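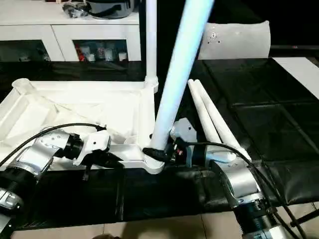 ## 3. Fitting the legs

Read this section through once before you start. It covers the white plastic chair sold under the Marnerari name, part number 1399. The stool in the same range has shorter legs and is covered in Section 4.

You will need:

- a padded or covered surface, larger than the seat
- a soft, dry cloth
- the legs and the seat
- the parts bag marked 2904

No power tools are needed. Do not use a hammer or a metal mallet on any part of the chair.

**Caution:** Keep small parts away from children and pets during assembly. Do not let anyone sit on the chair until every leg has been checked as described in step 9.

### Preparing the seat

1. Spread the cover over your work surface. A few creases do no harm, but shake out any grit first. Grit will scratch the seat lip, and scratches on white plastic cannot be polished out.

2. Lay the seat on the cover with the leg sockets facing up. Make sure the raised lip is supported along its whole length and no part of the seat hangs over the side of the table.

3. Look into each socket. Small tags of plastic are sometimes left over from molding. Pull them off with your fingers. Do not cut them with a knife.

4. Wipe the sockets and the upper end of each leg with the cloth. Do not use oil, soap, or wax. A greased leg goes in easily and works loose within a few weeks.

### Inserting the legs

5. Pick up the first leg and hold it low, close to the end that goes into the socket. Holding it near the tip makes it swing, and the leg will enter at the wrong angle.

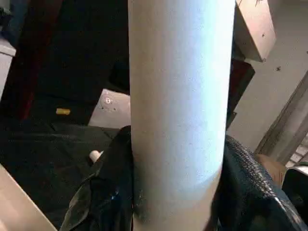

Turn the leg slowly until you feel it line up with the socket, then push straight down along its length. It should slide most of the way with light pressure. If it stops early, pull it out, turn it a little, and start again.

6. Press the leg home with the heel of your hand. You will feel a firm stop.

7. Fit the leg at the opposite corner next, then the remaining legs. Working corner to corner keeps the seat from rocking while you push.

**Note:** The legs are meant to spread outward. They will not stand parallel when fitted correctly.

8. If a leg is stiff, tip the chair onto its back or side and steady the seat with one hand while you work on the base of the leg with the other. Leave the cover in place under the seat while you do this.

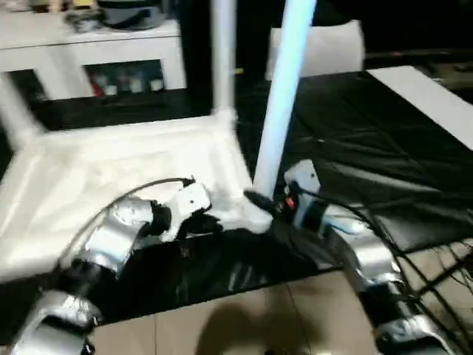 9. Grip each leg at its base and try to turn it. A seated leg does not move. If one turns, remove it and repeat steps 4 to 6.

10. Stand the chair on a level floor and press on each corner of the seat in turn. Slight rocking normally settles with use. If a corner lifts clear of the floor, one leg is not fully home.

### Load and care

The maximum load is 175 pounds. Do not stand on the seat, and do not tilt the chair onto two legs.

Check the legs again after the first week. For missing or damaged parts, write to Kobe Martens, Spare Parts, Clorkstead, and quote both part numbers.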